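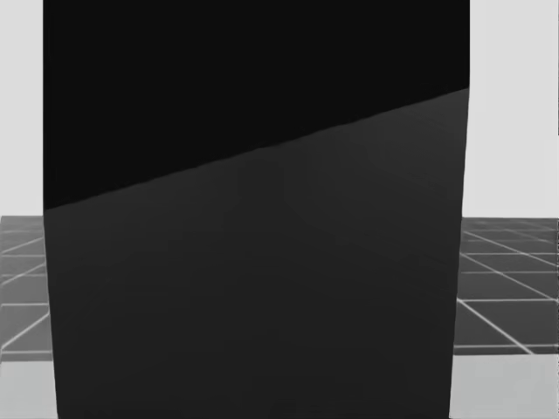

# Vullside Kneath tote-handling cell

The Kneath picks up boxes and puts them down somewhere else. We've read enough equipment pages to know we are supposed to call this a transformation of your intralogistics, but if you run a packing room in Stondale or anywhere like it, you already know what it is. It's the job people swap shifts to avoid.

Each Kneath is a single arm on a fixed base, with a guarded work area and a control panel that can be read without glasses. It takes closed totes and cartons from an infeed conveyor and stacks them on a pallet or a trolley. It will also do the reverse, a bit more slowly and with what looks like reluctance.

## What it does to the roster

Some buyers ask how many people the cell replaces. Our usual answer is that it replaces the part of the shift that ends up in the physio's waiting room. Somebody still has to bring the empties, wrap the pallets, deal with the crushed carton and argue with the label printer. At our own Brarkano warehouse, where the first cell has been running since December, the stacking crew now rotates through infeed, inspection and dispatch. They grumble about the new roster, as they did about the old one, but the grumbling is done standing up straight.

Expect a few changes you may not have budgeted for:

- Whoever is best at stacking by hand will be the harshest critic of the robot's stacking. Put them in charge of the pallet patterns. They're usually right.
- Cartons that a person would quietly nudge into line will now stop the cell. Poor taping upstream becomes visible in a hurry.
- The room gets quieter between cycles, and the radio becomes a matter for negotiation.
- Someone will give it a name. We can't advise on this.

## Planning the cell

Before anything is bolted down, we build your layout in simulation and run your own carton sizes through it. Dark, matte, unmarked boxes get particular attention, as a plain surface gives a vision system very little to go on. Operators are welcome at these sessions and we'd rather they came. The person who walks that floor every day will spot the missing aisle long before the engineer does – generally while the engineer is explaining why there's plenty of room.

## Specifications

| Item | Standard cell |
|---|---|
| Maximum load per pick | 20 kg |
| Pallet positions | 4 |
| Stored stacking patterns | 24 |
| Load types | Closed totes, sealed cartons |
| Guarding | Mesh panels, interlocked gate |
| Operator panel | Colour touchscreen, works with thin gloves |

Open-topped totes can be handled with the optional side clamp. Sacks can't. We tried sacks.

## Training and support

Operator training takes place on your site, on your cell, with your boxes. It covers starting, stopping, clearing a jam and changing a pattern, and it ends when each operator has cleared a jam unassisted. Supervisors are asked to do the course as well, including the jam.

Spare grippers and suction cups are held at Brarkano. The gripper pads are a wear item and should be checked at every scheduled service. Routine cleaning needs a soft cloth and neutral detergent; please don't hose the cell down, however tempting it looks at the end of a shift.

## Ordering

Quotes are prepared after a site visit or a set of floor drawings. Have your carton dimensions ready, along with the heaviest load you handle on a normal day and the heaviest you handle on a bad one. The second figure is the one we design to.

Page revised 14 Mar 2020. Specifications apply to the standard cell and exclude the side clamp option.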